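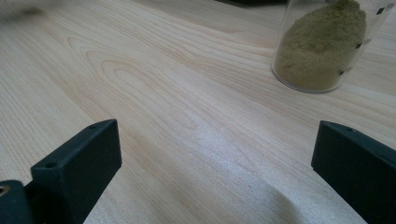 Section 5. Set-up and first finish, Tridgate table kit

Read thru once before starting. Saves a lot of swearing later. Applies to the round-corner and square-corner kits, both leg sets. If yours came with the old cross brace see the sheet in the hardware bag, not this.

5.1 Before you open the box

Let it sit indoors. Flat, in the room where the table will live, heat on if it's winter. Two nights minimum. December deliveries, give it longer, the truck is cold.

Caution: don't lean the top against a radiator. Don't lean it against a wall either. Flat on the floor on the foam sheets.

Check the bag: 12 long screws, 9 short screws (one is a spare), hex key, four felt pads, the tin of Zirnix oil, one gray pad. Missing something, write to Verkstead parts, quote kit 731 and whatever is stamped on the bag. Don't send photos of the whole box, just tell us what's missing.

5.2 Legs

1. Top face down on the foam. Check the foam for grit first.
2. Legs in the corners, flat side out. All four before you tighten any.
3. Long screws by hand until they bite. Not a drill. If you must use a drill, lowest clutch setting, and stop early.
4. Rails next, short screws, two per end.
5. Go round again with the hex key, a half turn each, opposite corners.
6. Felt pads on. Press hard, count to whatever.
7. Two people to turn it over. Lift it, don't roll it over on two legs, that's how the inserts pull out.

Rocks? Slack off all the long screws, sit on the edge of the table (gently), tighten again. Still rocks, it's your floor. Extra felt under the short corner.

Note: the rails have a slot, not a round hole. That is on purpose. Screw goes in the middle of the slot so the top can move a bit with the seasons. Do not glue this joint. We get asked a lot. Don't glue it.

5.3 Getting the surface ready

Tops ship sanded. You are only knocking back the handling marks.

1. Wipe down, dry cloth.
2. Gray pad, light pressure, with the grain. Long strokes, end to end.
3. Where the grain swirls, follow the length of the board anyway. Don't chase the curves.
4. Vacuum, soft brush.
5. Wipe again. Look across it toward a window, low down. Scratches show up that way and no other way.

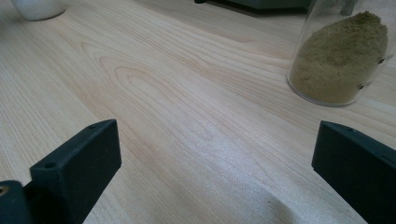
Fig. 5-2. Swirling figure in a pale top. Stroke lengthwise, straight on through.

Small dents will usually come up with a damp cloth and a warm iron. Few seconds, lift, look, repeat. Leave overnight before you oil. The patch will feel rough, gray pad again.

Caution: no steel wool. Bits stay in the grain and go black with the first spilled glass.

5.4 Oiling

Windows open. Room temperature. Not in direct sun, it skins over before you can wipe it off.

1. Shake the tin. Stir as well, the stuff at the bottom is thick.
2. Try it on the underside first. Pale wood goes a shade warmer. If you don't like it, stop now and ask us for the white-tint version.
3. Pour a little out, spread thin with a lint free cloth. Thinner than that.
4. Wait some 12 minutes.
5. Wipe off everything that hasn't soaked in. Clean cloth. Then another clean cloth.
6. Leave overnight. Second coat same way, use half as much.
7. Edges and underside get one coat each. Don't skip the underside, a top oiled on one side only can cup.

WARNING: oily rags can catch fire by themselves. Soak them in water, spread them flat outside to dry, then trash. Never balled up in a bin, never in a pocket.

Sticky the next day means too much oil left on. Rub with a cloth just damped with fresh oil, wipe dry right away. Do not put a second coat over sticky.

5.5 First weeks

Dry use only for 5 days. Coasters after that until the oil has fully hardend, say a month. No hot pans, ever, use a trivet. Wipe spills. Mild soap, wrung-out cloth, dry after. Don't leave a tablecloth or a plant pot sitting on it, the part underneath stays lighter and it takes ages to even out.

Retighten the long screws once after the first month, then once a year. Re-oil when water stops beading, one thin coat.

Owner notes on this section (revised 5/23/04) 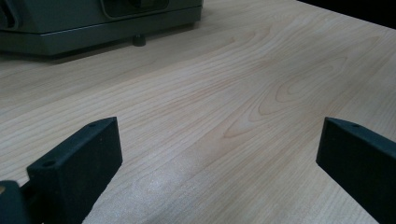 Rocío Robles writes that step 4 is too long for a hot kitchen. Hers was already tacky when she got back to it, and she now does half the top at a time with a second cloth ready. She also wants a bigger tin, one didn't stretch to two coats plus the underside.

Fair on the heat. In a warm room cut the wait in half and work in sections, keep a wet edge so there's no line where they meet. Bigger tin: parts desk has them, ask for the large Zirnix.

Anas Zoubi asked if the legs can go on after oiling. Yes. Let the underside harden first or the foam sticks to it.

Next: 5.6, fitting the drop leaf (Arumugam hinge set only). Everybody else skip to 6.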